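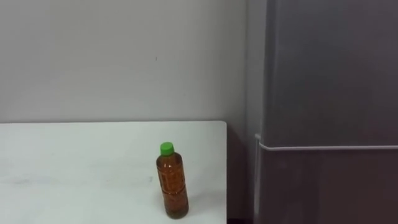

Support > Kubo home unit > Known faults > Bottle drops and stop 279

Bottle drops and stop 279: your questions

Last updated March 2026. We're adding to this page as things come in, so check back. If your unit is dropping bottles right now, press the red stop, put the unit on its dock and read the first two answers. The rest can wait.

What's the fault?

Kubo picks up a bottle from a table, turns towards the fridge or cupboard, and lets go too soon. Or it never gets a proper hold in the first place and pushes the bottle along until it goes over. Mostly clear plastic bottles with a drink in them. Mostly when the table and the fridge are close together with a gap between.

It started with the Sornon 4 update. Units still on Sornon 3 don't do it, as far as we can tell from the reports.

Is it dangerous?

It can be. A full bottle landing on a foot hurts, and a burst one leaves a wet floor next to something plugged in. One person at our Putelton flats slipped on spilt tea and bruised a wrist. No other injuries reported to us.

So until you have the fix:
- no glass, at all
- nothing hot, nothing fizzy
- no cleaning products, bleach etc
- children and pets out of the room while it's carrying

What should I do first?

Turn off Fetch and Put Away. Settings, Tasks, then slide both to off. The unit will still do rounds, reminders and the door. If you can't get into the settings, leave it on the dock with the stop pressed in. It charges fine like that.

Don't just tell it "no bottles". The voice rule is forgotten at the next restart and it will go back to doing them.

How do I know which Sornon I have?

Settings, About, bottom line. Or ask it. It reads out the number, sometimes twice, that's a different bug and harmless.

What does stop 279 mean?

The hand thinks it has closed on something but the wrist can't feel the weight. Kubo stops where it is and waits. If it really is holding a bottle, the grip stays on. Usually.

The trouble is that on Sornon 4 the stop comes late. On some of the Putelton units it came after the bottle was already on the floor. So don't treat a 279 as proof it caught the problem in time. Have a look at the floor before you walk over.

Why clear bottles?

Two things going wrong together, we think.

First, the depth camera sees through clear plastic and gets a muddled answer about how wide the bottle is. It was always a bit poor at this. Sornon 3 made up for it by closing slowly and feeling for the sides. Sornon 4 trusts the camera more and closes faster. We did that to speed things up. Wrong call for this kind of object, and our tests used too many cartons and tins.

Second, the turn. With the fridge right beside the table, Kubo starts swinging round before the lift is finished, and the bottom of the bottle can catch the table edge. If the grip was only half there anyway, off it goes.

Either one alone is mostly ok. Both together isn't.

Does it matter how full the bottle is?

Yes. Nearly full is worst. Heavier, and the weight gives the hand more to lose. Empty ones get squashed more than dropped. A few people have sent in reports of half-full bottles tipping on the turn, we haven't managed to get that one to happen here yet.

Does the colour of the drink matter?

Less than we thought. Dark drinks like cola or strong tea give the camera something to see, so we expected those to be fine. They're better, not fine. The bit above the liquid and the neck are still clear, and the neck is where Kubo likes to aim on a tall bottle. Water is the worst of the lot.

My table and fridge are both pale. Is that a problem?

A white table against a white wall is harder for it, yes. It loses the back edge of the table and sometimes places the bottle further away than it is. A shiny fridge door doesn't help either, it can see its own arm in it. We've had 279 stops where the hand closed on thin air well behind the bottle.

A coloured mat under the drinks helped in our own tests. Plain, no pattern. It's not a cure and we wouldn't turn Fetch back on just for that.

How far from the edge should things be?

Further than you'd think. A hand's length in from any edge if a person is going to be using the table as well. That's for ordinary tidiness. It does NOT make it safe to run Put Away on Sornon 4.

The gap beside my fridge. Should I block it?

Not with cardboard please. Someone did and the unit tried to drive through it. Don't block vents or stuff things behind the fridge either, it needs the air. If a bottle goes down the gap, switch the unit off before you reach in. Kubo will try to help and its arm comes down exactly where your head is. We had two near misses like this and it's the part of this whole business that worries us most.

How many units are affected?

At Putelton we have 14 on Sornon 4 and every one has had at least one stop 279. Of those, 13 have dropped something. We're assuming all Sornon 4 units can do it, wherever they are. If yours hasn't, it has been lucky or it has had tins.

Can I go back to Sornon 3?

Yes, and for now that's what we'd do. Steps:

1. Unit on the dock, at least half charged.
2. Settings, Updates, Earlier versions.
3. Pick Sornon 3. Say yes to the warning.
4. Leave it alone. Takes the best part of an hour. The head will nod a few times, leave it.
5. When it's done, switch off automatic updates. If you skip this it'll put Sornon 4 back overnight.
6. Check About, bottom line, should say 3.

You lose the new door greeting and the quieter wheels. Room maps stay. Named objects stay unless you renamed them after the update, in which case they go back to the old names.

It's stuck on a 279 with a bottle in its hand. Now what?

Don't pull the bottle. The hand grips harder when it feels a tug.

Stand to the side, not in front. One hand under the bottle, taking the weight. Press and hold the wrist button until the fingers open, count of three or so. Take the bottle away, then press the red stop. Then restart from the dock.

If the fingers don't open, keep hold of the bottle if it's safe to, and get somebody else to press the stop. With the stop pressed the fingers go slack after a few seconds. If you're on your own, put a cushion or folded towel under and step back.

The bottle burst over the unit. Is it ruined?

Probably not. Stop pressed, charger unplugged at the wall, wipe down with a damp cloth, dry it. Sugary drinks get into the finger joints and go sticky a day or two later, so wipe between the pads properly. Don't spray anything. Don't use a hairdryer, the pads come unglued.

If any liquid went in at the neck or the base, don't plug it back in. Ring us.

When's the fix?

April, if testing goes well. It puts back the slow close for anything the camera isn't sure about, and makes it finish the lift before it turns. It also brings the 279 check forward so it happens while the bottle is still over the table. Slower than Sornon 4 is now. We think people will put up with that.

We're running it on the Flurkasen test kitchen units first, then Putelton, then everyone. No early copies, sorry, please don't ask the engineers.

Will you pay for damage?

Floors, rugs, the bottle itself if you really want. Send a photo and the unit's number within four weeks if you can. Later is ok if there's a reason. For injuries please don't use the form, ring the safety line printed on the dock. It's answered at night too.

What do you need in a fault report?

Roughly when it happened, what it was holding, how full, what it was stood on and what was next to it. A photo of the table and whatever it was heading for is really usefull, taken from Kubo's side if you can manage it. Leave the log sending switched on for a day afterwards.

No need to make it happen again for us. Please don't.

Can I still use it for cups, plates, tins?

On Sornon 3, as before. On Sornon 4 we're saying leave all carrying off. Tins seem fine and we've no drops on plates, but it can't be trusted to tell a clear beaker from a mug, and the switch is all or nothing.

I've had the fix and it still dropped one

Then we've got it wrong somewhere and want to know teh same day. Turn Fetch off again and ring.

Related pages
Stop codes, full list
Going back to an earlier Sornon
Cleaning the hand and finger pads
Kubo reads its version number out twice
Reaching behind furniture safely
Putelton flats: notices for residents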